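The Sundico Basket

Bülent Erdem had been left in charge of the hamper, a decision the whole of Wavell Street would later describe as brave.

It was for the new people at number 30. Every household in the street got a welcome hamper when it moved in, and every household then spent years pretending to have liked it. Bülent's own had contained a candle that smelled of carpet and a jar of chutney he had since regifted twice. The second time it came back to him at Christmas with a bow on.

He had views, therefore. He laid them out for his sister over the phone while he cleared the table.

"Snacks," he said. "Things in packets. Things a person can eat standing up in a kitchen when they can't find the forks."

"You can't give people packets."

"I ate nothing but packets for my first nine days here."

"And look at you," said his sister, and went to see to something on her stove.

The basket was the first difficulty. Tradition called for wicker. Bülent had been to Phelan's, where wicker started at 100 dollars and came lined with gingham, and had walked out again with his hands in his pockets. What he had at home was plastic, dark grey, with little holes all over the sides, and it had spent the winter holding his gumboots. He gave it a wash in the laundry tub. Then he gave it another one, on account of the gumboots.

The second difficulty was Mrs Sundico, who had run the hampers since before the street had a footpath and who had agreed to step back from them in the sense that she now rang only in the mornings.

"Heavy things at the bottom," she said.

"There aren't any heavy things."

"No heavy things?" There was a silence in which he could hear a life's work being reconsidered. "What about the chutney?"

"I thought we might rest the chutney."

He put her on speaker and got on with it. The trouble with packets, he found, was that they had no sense of occasion. A jar stands up and looks at you. A bag of something puffed just lies there like a teenager.
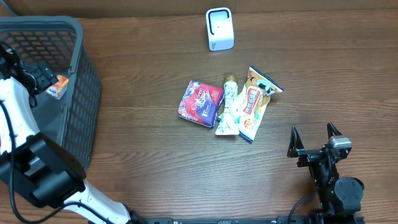 "What have you put in?" said Mrs Sundico.

"A carton."

"A carton of what?"

"It's orange and white," said Bülent, who felt that this was his business.

"And what else?"

He considered the packets still out on the table. He had been shifting them about for most of an hour, and the red and purple one had begun to look appetising, which was a risk he had not planned for. Lunch had been a long time ago and mostly toast.

"I'm pacing myself," he said.

"Erdem, are you eating the hamper?"

"I am not eating the hamper."

"The Wavell Street hamper has never been eaten by its own packer. Not once. Not even in October, when Graeme did it."

He promised. He hung up, moved the red and purple bag a little further from his chair, and after a moment moved his chair as well. Then he went to the pantry to see how much chutney was left.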